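Category: Jobs > Laundry and Garment Care
Print this page | E-mail this listing

Garment Sorter, part-time - Hakden Textile Reuse, Hinden site

Hakden sorts and rehangs secondhand clothing for the Ots and Asance stores. The Hinden site handles 2000 pieces a week and needs one sorter for the morning shift, starting in August.

Duties: check seams and linings, fold, hang, tag. Lifting up to three crates per hour. Training is paid. Apply by e-mail with reference 817.

Hanging is the larger part of the work, and each sorter is expected to finish 280 pieces per shift. Garments go on plastic hangers of the light blue type, and lined pieces such as the navy one with the cream inner layer are checked along the stitched edge before tagging. Small items are kept in perforated baskets like the pink one behind it. 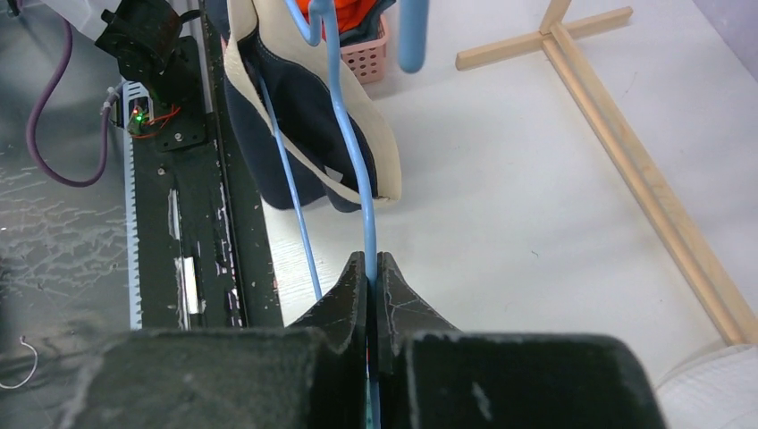
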